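Guides > Small Office > Cleaning and Waste

Reading time: 7 min

How to Clear and Clean a Shared Work Table at the End of the Day

by Nusrat Majumder

In our workroom we have one long white table, and many people use it from the morning to the evening. They cut, pack, write labels, and also eat there, although I ask them not to. When I started to work here, the table was cleaned when it became too ugly to use. This was a bad system. Now we clear it every day and it takes the person on duty a short time only. I will write how we do it, because two other offices in our building have asked me for the steps.

The method is for a table with a smooth, light top. If your table is oiled wood, please do not use the wet part of this guide.

What you need

- One lined waste container with a wide opening
- One shallow tray for things that must be kept
- Two soft cloths, one for washing and one for drying
- A spray bottle with water and a few drops of dish soap
- A plastic scraper, or an old plastic card
- A soft pencil eraser

You do not need special cleaning products. We used for some months a spray called Skulance, and it smelled nice, but it left a thin film and the paper labels were slipping on it. Soap and water left no film.

Step 1. Put the container at the end of the table

Place the waste container directly at one end of the table, on the floor, with its opening near the edge. This is the most useful change we made. Before, our container was behind the door, and people did not walk to the door with a small piece of paper. They left the paper on the table and said they would take it later.

Choose the end where people do not need to pass. If there is a chair at that side, leave enough space for the legs of the person who sits in it. The container should have a liner that folds over the rim. Pull the liner well down on the outside, otherwise it slides in when the first heavy thing falls.

Step 2. Put the tray at the other end

At the opposite end goes the tray. Ours is only for things which have an owner or a use: pens, tape, keys, measuring tools, a phone charger. Choose a tray with a raised rim so small parts do not roll out. A strong color is good on a white table, because the eye finds it quickly.

The tray is not a storage place. In the evening it must be emptied too, and each thing goes back to its drawer. If you do not know where a thing belongs, write a small note with the name of the room and put the thing on the shelf near the entrance. After one week it is free for anyone.

Step 3. Take the rubbish first

Start at the tray end and move toward the container. Go in one direction and do not go back. Pick up everything that is clearly rubbish: crumpled paper, used tape, wrappers, foil from food, the backs of labels. Do not sort the good things yet. When I tried to do both works at the same time I was always holding something in my hand and thinking where to put it.

Paper that is crumpled should be opened before you throw it. I know this sounds too careful. But in October we lost a delivery slip for order 445, and Bethel Moges found it inside a paper ball under the table. Since that day we open every one. It takes two seconds.

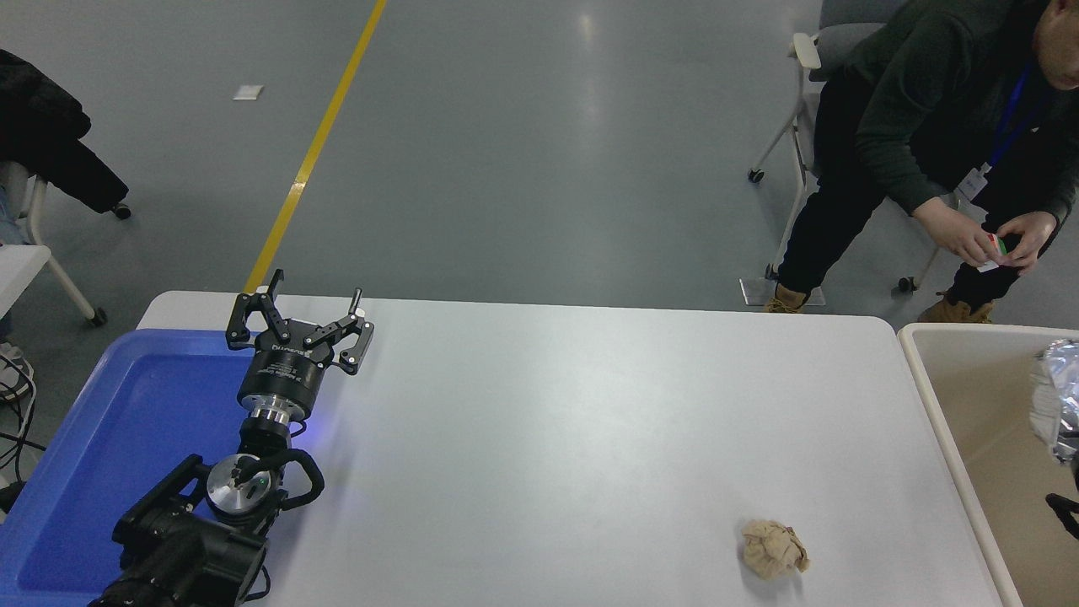 Should crumpled paper and foil go in the same container?

It depends on what your building collects. If there is separate collection for paper, keep the clean paper out of the general waste, and shake the crumbs from foil before you put it with the metals; if everything is collected together, one container is enough.

In our case there is one collection for general waste and one for cardboard, so small paper goes to general waste and only flat boxes are kept aside. Ask the person who manages your building. Rules are different even between two streets.

Step 4. Move the good things to the tray

Now the table has only the things you want to keep. Carry them to the tray in one or two trips. Large items, for example a roll of packing paper or a machine that stands on the table all the time, can stay where they are. Clean near them carefully and never spray in their direction. Spray on the cloth.

Cables need attention. Lift the cable with one hand, wipe under it, and put it back in the same curve. If you pull it straight you can unplug something, and the next day people will say that the equipment is broken.

Step 5. Remove dry dirt

Take the dry cloth and push the crumbs and dust toward the container end. Hold one hand below the edge, or bring the container closer, and let everything fall in. Do this before any water. Wet crumbs make a paste and it goes into the joint between the top and the edge.

For glue and old tape, use the plastic scraper at a low angle. Metal blades are quicker but they leave scratches, and on a glossy white top you will see each scratch in the morning light. For pencil lines and gray rubbing marks, the eraser is enough.

Step 6. Wash and dry

Spray the washing cloth until it is damp. It should not drip. Wipe in long straight lines from the far side to your side, each line a little over the one before. Fold the cloth to a clean face after every third or fourth line.

Wipe the rounded corners separately, with a finger behind the cloth. People lean on the corners and put their hands there, so they become gray faster than the middle.

Then dry the whole top with the second cloth. Many people skip this, and then they complain about spots. Bend down and look along the surface against the light. If you see gray stripes, there was too much soap. Wipe one more time with only water and dry again.

Step 7. Empty the container and the tray

If the container is more than half full, or if it has any food waste in it, change the liner the same evening. Press the content down gently with the old liner closed, not with your hand. Wipe the rim with the washing cloth before you fit the new liner. The rim is touched by everybody and cleaned by almost no one.

Put the tray contents back in the drawers, wipe the tray, and leave it in its place for the next day.

How often to do the bigger cleaning

The daily clearing is the seven steps. Every two weeks I also do the legs, the underside of the edge and the floor below. On the underside you will find fingerprints and sometimes chewing gum. For gum, hold a bag of ice on it until it is hard and then use the scraper.

Common problems

Yellow marks that do not wash away. Usually this is from tape which stayed too long. Rub a small drop of cooking oil on it, wait ten minutes, wipe, and then wash with soap. Try first on a hidden place.

Ink. If it is from a permanent marker, write over it with a dry-wipe marker and wipe immediately. On our table this works most of the times.

The container moves when people kick it. Put a piece of non-slip mat below. We cut ours from a kitchen drawer mat made by Orano.

People still leave things. Put the duty names on the wall, with one name for each day. We did not make any punishment. The person who has duty tomorrow will remind the others today.

If you have a very long table, divide it in two halves and treat each one as a separate table, with a container at each end and one tray in the middle. The order of steps is the same.

Comments

Liya Negussie
Thank you for this. We have the same kind of white top and I was using glass cleaner for a year. The stripes were terrible. I will try the soap, how many drops exactly do you put in the bottle?

Nusrat Majumder
Hello Liya, I put four drops in a half-liter bottle. If your water is hard, maybe three.

Mulugeta Woldemariam
I don't agree about opening every paper ball, in our office we would be there until midnight. But moving the bin to the end of the table was a good idea and we did it the same afternoon.

Sumeya Gebru
Does the oil work on tape marks on a painted shelf also? I have a big one from a poster.

Nusrat Majumder
I did not try it on paint, Sumeya. Please test a small corner at the back first, and don't leave it for ten minutes, maybe one or two.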